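Flulwood Home Office Board > Screens and Light > Dark grays and tired eyes in the evening

kamol_k
Posted 2022-10-13
Good evening to all. I have bought a used 32 inch Vimora monitor for my small room and I like it very much during the day. In the evening I have a problem. When I lower the brightness so that my eyes can rest, all the dark areas become one black spot. When I put the brightness up again I can see everything, but after one hour my eyes burn and I have to stop.
The room has one ceiling lamp, behind my back, and a window on the left side. The walls are white. I wear glasses for distance only. I do mostly text work, some spreadsheets, and sometimes I look at renders which friends send me.
My question is: should I change the settings, the lamp, or the monitor? I would prefer not to buy again, my wife has already given her opinion about the size of this one.
Kamol Kaewkla

tovgate_tina
Change the lamp first. A ceiling lamp behind you shines straight onto the screen, and that washes out the dark parts before the monitor has any chance. Put a small lamp behind the monitor so it lights the wall and turn the ceiling one off. I did this two winters ago and never went back.

Yap
I disagree with Tina a little. The lamp is important, but "everything becomes one black spot" sounds like a settings problem to me. Please check these in the monitor menu:
Black level or black stabilizer. Some menus have it, some not.
Dynamic contrast. Switch it off.
HDMI range. If the computer sends the full range and the monitor expects the limited range, the darkest grays are simply cut away.
The last one cost me a whole December of blaming my glasses.

oldscroll
If it's a normal panel with 1000:1 contrast it will never be great in a dark room, whatever you do in the menu. Blacks turn into gray fog. I'd sell it and get one with better contrast. Life is short.

kamol_k
Thank you for the fast answers. Tina, I have moved the desk lamp behind the monitor. It is more comfortable, I must admit it, although the lamp now stands on a dictionary because the cable is too short.
Yap, the HDMI range was on "Auto". I have changed it to "Full" on both sides. Dynamic contrast was on. Now it is off, and the picture does not jump any more when I open a white document.
oldscroll, I understand your point, but to sell a monitor which I have carried up four floors is a hard thing to ask.

Yap
Good. What brightness do you use in the evening now?

kamol_k
Before it was 10, because I thought lower is always better for the eyes. Now it is 32.

tovgate_tina
10 is very low! No wonder. Your eyes work harder when the text is dim. Compare the screen with a sheet of white paper lying next to it under your lamp. They should look equally bright. Forget the number in the menu, it means something else on every model. Mine is at 80 during the day and I couldn't tell you what that is in real units.

oldscroll
The paper trick is fine for text. For dark pictures it proves nothing. I tried the same thing on my old screen and I could read all night, and every dark photo still looked like a coal cellar. Get him to test with a proper gray ramp.

Yap
A ramp is useful, yes, but one looks at it once and then forgets it. I prefer to judge on pictures that have a large dark area with a small difference inside. With both, ramp and pictures, one can be more certain.
Kamol, do you have something like this? Look at it with the lamp on, from your normal distance, and wait several minutes first so that your eyes get used to the room.

kamol_k
I have done the test as Yap has explained. First the gray ramp: I can separate all the steps except the darkest one, and this I can live with. Then I have opened two renders at full size. With the old settings the wide dark block at the bottom was for me only black. With the new settings I can see in both that its upper rim is a little bit lighter than the rest. 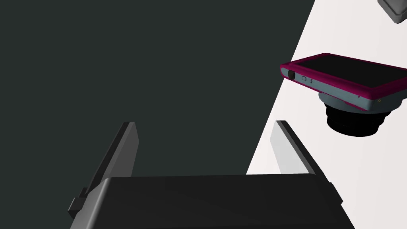
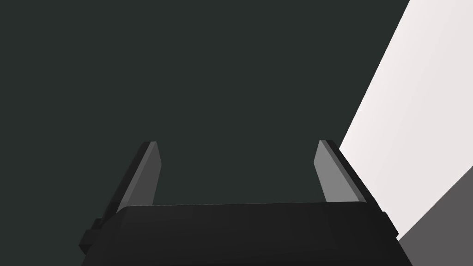

tovgate_tina
That's a big improvement over "one black spot". Leave the settings alone for a week now and see how your eyes feel. And buy a longer cable for the lamp, please, the dictionary worries me.

oldscroll
I can see the rim on my phone too, so I don't think it's a very hard test. But if he's happy, he's happy. I still say contrast is the thing to pay for next time.

Yap
It is not a hard test, I agree. He could not pass it before, though. Kamol, please write down your settings on paper. My monitor lost all of them after a power cut.

kamol_k
I have written them on the first page of the dictionary.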